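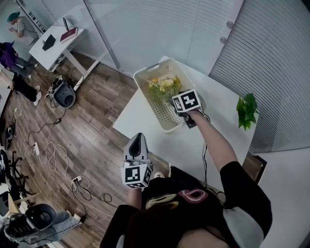

Grambridge Basketball Club is a semi-professional basketball club based in Grambridge, England. The men's first team plays in a regional league at the second tier of the club's national pyramid, and home games are held at the Kisgate Sports Hall. The club colours are dark green and white.

History

The club was formed by the merger of two works teams, Grambridge Gasworks and Kisgate Athletic, which had shared a court for five seasons. The merged side kept Kisgate's league place and the Gasworks' colours. Its first head coach, Horațiu Pîrvu, had previously worked with junior sides and introduced a full-court press that remained in use under his two successors.

Grambridge won the regional title in its third season and was promoted, but was relegated the following year after losing its last six games. A second promotion came under Nathalie Friesen, who moved up from the women's team. Her side scored 100 points or more in five league games, a club record for a single season.

Home court

The Kisgate Sports Hall has 205 fixed seats along one side of the court. A retractable stand on the opposite side is used for cup ties and for the derby against Kondham. The original floor was replaced after water damage, and the club played one February's home fixtures at Kondham's hall while the work was done. The present court has no centre-circle logo - the hall is also marked out for badminton and netball.

Rivalries

The main rivalry is with Kondham. The two clubs contest the Rizvi Cup, a two-legged pre-season tie decided on aggregate score. If the scores are level after the second leg, a single five-minute overtime period is played and repeated as needed.

Records

Most points in a game: 39, Daniyal Cheema, against Kondham
Most league appearances: 205, Noman Orakzai
Highest team score: 117

Orakzai played as a point guard and was captain for seven seasons. After retiring he became assistant coach, with responsibility for defence.

Youth section

Junior teams are run at under-14, under-16 and under-18 level. The section is managed by Mohsin Soomro, a former forward with the first team. Under-18 players may be registered for the first team on a dual licence, but must not play in both teams' fixtures on the same day.

See also

Rizvi Cup
Kisgate Sports Hall
Kondham Basketball Club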